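Tredeo Play Food Demos

README for the tabletop set, last edited 31/10/2019
Maintainer: Jarmila Urban

Summary

Tredeo is a set of 600 demonstrations of a single arm moving toy food between cells marked out on a table. All of them were recorded by remote control. The operator held the Kirkar hand controller and watched the arm directly from a stool on the far side of the table. A separate set of 57 demonstrations, where the operator moved the arm by hand, is in the folder hand_guided and should not be mixed with the rest without reading the notes below.

The task

Each episode has a start cell and a goal cell. The arm begins at its rest pose, goes to the toy, picks it up, puts it down inside the goal cell and returns to rest. Any spot inside the cell counts. Touching the tape with the toy counts as a miss, and the episode is kept with success set to 0.

Cells are marked with blue tape on a gray work surface. The tape was laid by hand, so the lines are not perfectly straight and the cells differ a little in size. Do not hard-code cell positions. Corner points measured after each re-taping are in cells.csv. 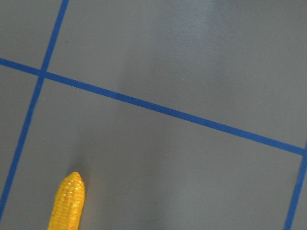 Files

episodes/ has one folder per demonstration
wrist.mp4 is the wrist camera
joints.csv has joint angles and gripper opening, one row per video frame
meta.json has operator, toy, start cell, goal cell and success
cells.csv has the cell corners in the arm's base coordinates
split.txt has the train and test lists

The test list holds 19 toys that do not appear in training. Please leave it that way if you publish numbers.

Operators

There were 4 operators. Two had used the controller before and two learned it during the first week of May. Their early episodes are slower and have more regrasps. We left them in. If you want only practiced driving, filter on operator_weeks in meta.json.

Hand-guided episodes

For these the arm was set to free-drive and the operator pushed it along by the forearm. Joint angles are good. The gripper was opened and closed with a foot pedal, which adds a delay of about 4 frames between the intended grasp and the logged one. The operator's hand may also show up in the wrist video.

Known problems

Overhead light reflects off the table and washes out part of the wrist view in some episodes. We did not correct for it.
Dust and smudges on the table were not cleaned between episodes.
At some wrist poses the toy is only partly in view. Use joints.csv together with the video.
Goal cell labels in the folders recorded by Lukáč were typed in afterward from paper notes. We fixed the errors we found.

Loading

Run load_tredeo.py with the path to episodes/. It needs the Gistemska reader, version 4 or later. Older versions skip the gripper column without a warning.

Send corrections to Jarmila Urban with the episode folder name in the subject line.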